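The Gristden toy swap is back, and it's moving to Ashworth Hall

2021-10-18

Filed under: Around Town, Family & Kids

Good news for anyone with a closet that won't shut — the Gristden toy swap is coming back next month, and I am way too excited about it for a grown adult. It got skipped last fall like everything else did, and then the June one was moved outdoors and rained on for most of the morning. So this will be the first proper indoor swap in a long while, and it's getting a bigger room too!

The new spot is Ashworth Hall, on the Clonden side of the bridge. If you went to the old swaps at the library you'll remember the squeeze (I once spent a whole song's worth of time stuck between a dollhouse and a stroller, saying sorry to both). The hall has a ramp at the side door, proper bathrooms and a parking lot that you don't have to back out of.
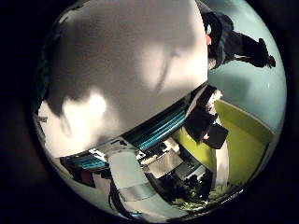

The rules are pretty much the same as before. You bring toys, games or kids' books, you get a paper ticket for each thing you hand in, and you spend the tickets on whatever you like. No money changes hands. What's new is that they're splitting the morning into 3 sessions so the place doesn't get packed, and you sign up for one ahead of time. Sign-up sheets are at the library desk and at the Brollar bakery counter, and the bakery one was already filling up when I stopped in for rolls. The early session is the one everybody wants, no surprise there, but I've done well at the late one. People get tired of carrying things home and start giving stuff away.

The organizers told me they had around 500 items come through at the last library swap, and they're hoping to beat that. They'd love more puzzles for older kids. They'd love fewer stuffed animals, and they said that very politely, twice. Anything with a battery should come with the battery in it so people can try it out. Car seats, cribs and bike helmets can't be taken at all, so please don't leave them by the door overnight like somebody did last time.

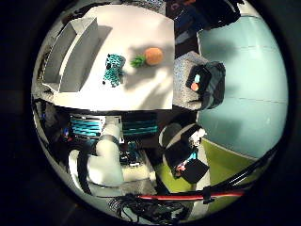

Small stuff is where I always go wrong. I drop it all in a grocery bag, it sinks to the bottom, and then I'm digging for it while a line forms behind me. An open box is so much better, and so is a plain white table, where a little blocky teal and black creeper type of guy or a toy pineapple shows up right away. I've asked if the small things could get their own table this time and the answer was "maybe," which I'm choosing to hear as yes. My own two are already arguing over what goes and what stays, and I've caught one of them sneaking a dinosaur back out of the pile.

If you can't make it on the day, you can drop toys off at the library during the week before, any time the desk is open. Tickets for early drop-offs will be waiting at the hall under your last name. Whatever is left at the end goes to the preschool in Clonden and the waiting room at the clinic, same as always.

They could still use a few people to set up tables and fold them down again after. It's an hour of your time and you get first look at the board games — I've done it before and came home with a marble run that we still play with. Leave your name at the library desk if you're up for it. Coffee's on them, and Brollar is sending over cinnamon twists.

Comments (4)

mapleandmud: Yes!! We have been saving up outgrown train track for this. Is there an age limit on puzzles or just as long as all the pieces are there?

clondenside: Glad it's on our side of the bridge for once. The lot fills up fast if the church has something on, so park on the street behind.

tworedboots: Signed up for the late session on your advice. If it's all stuffed animals by then I'm coming to find you.

gristden_gran: Do they take jigsaws for grownups?

More recent items

Bridge sidewalk closed for repairs through the end of the month
Brollar bakery adds early hours
Leaf pickup dates for Gristden and Clonden
Library story time moves back indoors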